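Desktop Teardown, Part 2: Preparing the Tower and Setting Out the Parts Tray

Print this page | E-mail this page

This part assumes the tower has been unplugged and the side panel is off. Part 1 covers data backup and drive removal from laptops.

1. Hold the power button for a few seconds with the cord out. Clip the wrist strap to bare metal on the case.

2. Lay the tower on its side with the open face up. A slatted aluminum bench top is preferred. Brush the channels between the rails before each job — a dropped screw is hard to find among old debris.

3. Fix the tray to the bench so that it cannot slide. Keep its pockets empty until the first part comes out.

4. Identify the parts before touching any cable: CPU socket, RAM slots, expansion card, power supply, drive bay. Note the path of each SATA cable on the job sheet.

Tray pockets and rails; open tower on the bench.
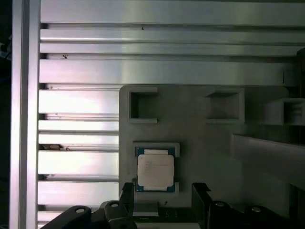
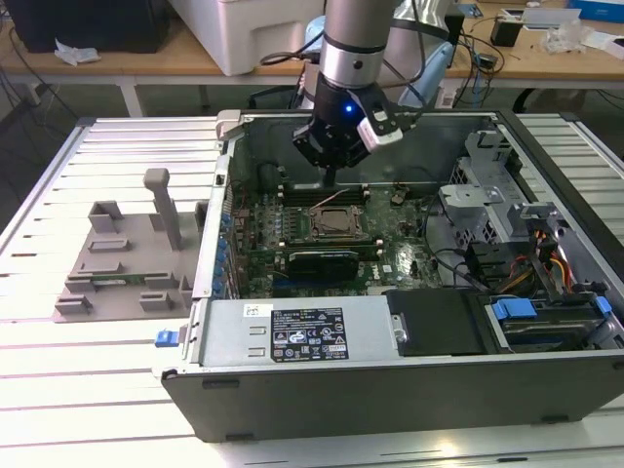
5. Unplug SATA cables by the connector. Pull straight, without rocking.

6. Release the drive latches and slide the drive out. Label it with the job number and place it in an antistatic bag.

7. Remove RAM next. Press both end clips outward and lift the module by its edges.

8. Leave the power supply until last. Do not open its housing.

Allow 25 minutes for a first attempt. The Watbridge bench keeps its room at some 56 percent humidity; below that, check the strap more often.

Corrections to Peninah Koech, Thursday afternoons.

Contact | © Watbridge | Back to top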